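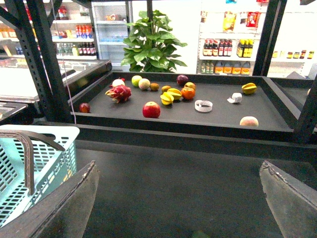 Quand je retrouve Horațiu Ardeleanu dans l'arrière-boutique de Rastora, il est 5 heures du matin et il a déjà bu trois cafés. Moi, zéro. Il vend des fruits depuis l'an 2000, d'abord sur les marchés, puis ici, et il parle vite - très vite !

« Les prunes, je les goûte avant de discuter le prix. Si le grossiste râle, je change de grossiste. » Je lui demande s'il s'est déjà fait avoir. Il rit. « Des abricots, en avril. Superbes, et aucun goût. J'en ai fait de la compote pour toute la rue. »

Sa mère, une Nistor, tenait un verger et lui a appris à sentir un melon côté queue (j'ai essayé, je n'ai rien senti du tout). Et les supermarchés ? Il hausse les épaules. « Les gens y vont, moi aussi, pour la lessive. Mais une pêche, on en parle avant de l'acheter, non ? »

Je suis repartie avec un kilo de cerises, à moitié mangé avant le tram.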